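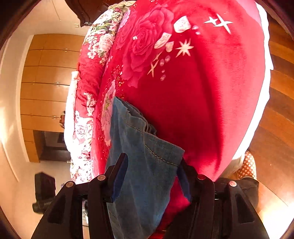 Denim piece, folded hem up, against the red rose blanket.

March 19, 2025
Textile bench, sorting and folding notes

Worked through the mixed bag from the Rotis lot. Total mass 435 g over the limit we set for a single wash load, so I split it into 2 loads: denim and other heavy cottons in the first, plush and fleece in the second.

Denim. Faded mid-blue, surface worn. Tan topstitching still continuous where I checked it. The hem bunches when folded over and gives several layers at one end, which throws off the stack height. Flattened it by hand before measuring. Next time fold from the waist down and leave the hem on the outside.

Blanket. Deep red plush, printed rose, white stars and dots. Pile takes a crease badly and springs back within a few minutes of folding. Thirds hold better than halves. Laid flat it takes up most of the bench, so do it last.

Color transfer check on the red: damp white cotton, 6 passes, light pressure. Faint pink on the cloth. Not enough to reject but it stays out of the denim load. Esther wants the test repeated with warm water before we write anything on the Iretti sheet. Agreed.

Thickness gauge drifted again on the plush. Readings depend on how long the foot sits on the pile – settled on a fixed wait before reading and noted it on the inside of the lid. Old plush values from early March were taken without the wait and should not be compared with these.

Storage. Denim to the lower shelf, plush in the Gorkar bin with the lid off. The bin closes on the blanket only if it is rolled, and rolled it comes out with a ridge down the middle.

Open items:
Warm water transfer test, red plush (Esther)
Relabel the Rondonuwu shelf, tags are falling off
Ask Amber Pickering whether the 2000 g scale is back from calibration. The small one is no use for blankets.
More white cotton squares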